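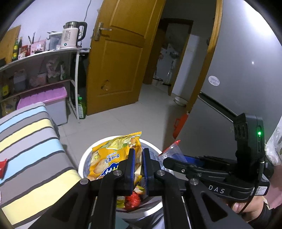 October, notebook 2, Kistside shared workshop

Hand-held pair, Tremura build. Writing this up the same evening while it's fresh, because today was a good one!

New pads are on both tools. These are the blue ridged ones, and I'm a convert. The old smooth pads were fine on boxes and bottles but hopeless on anything thin and crinkly. Film would slide sideways as soon as the fingers closed and then you'd be chasing it across the table. With the ridges I can pick up an empty snack bag by one corner of the seal and it stays put, even when I wave the thing around more than I should.

Fit notes, for whoever does the next set: ridges run the same way on both sides, and check that before the glue goes on (I didn't, first time, and spent twenty minutes with a scraper). The fingers should come up parallel with a narrow gap left at rest. If they toe in at the top, the pivot pins want backing off a hair. Left side was tight again. I think the hole in that arm is slightly under size and I should just ream it and stop fiddling.

Ran the litter task with two tools today, one in each hand. Wrappers, pouches, bags, all going into a lined bin. 300 tries planned, 300 done. 17 misses, and nearly all of them were the same miss: wrapper comes off the floor fine, goes over the bin, fingers open, and the wrapper stays stuck to one pad. Static, I'm fairly sure. It got worse through the afternoon as the air dried out. A little flick of the wrist clears it, but I don't want a flick in the recordings if we can help it — the arm will learn the flick.

Ideas, cheapest first:
- wipe the pads with a damp cloth every so often
- open wider and hold for a beat before moving off
- shallower ridges on one pad only

Going to try the second one first, as it costs nothing.

Clear pouches are still the hard case for the camera. Anything with a colored edge is so much easier to follow. Against the gray liner a fully clear pouch more or less vanishes, and the tracker jumps to whatever bright thing is nearest. I'd like to try a white liner before anyone touches the software.

Recordings are through Wandbridge without a dropped session, which is a first. 682 clips in the folder now counting the earlier ones. I renamed the early batch to match the new pattern, so if your script suddenly can't find something, that's me, sorry. The sync fix from last month is holding up really well. Left and right line up so closely that I went back and checked I hadn't loaded the same file twice.

Cable: the thin one dropping off the back module still wants to swing into my thumb when I turn my wrist over. A small clip halfway down would do it. There's a bag of them in the Landeg drawer, under the heat shrink.

Weight is better than I expected after the pad change. My forearm gave out at try 21 last time, and today I only took breaks to empty the bin.

Next:
ream left arm hole
cable clips, both tools
white liner, repeat with clear pouches only
order more pad strip, there's enough left for one finger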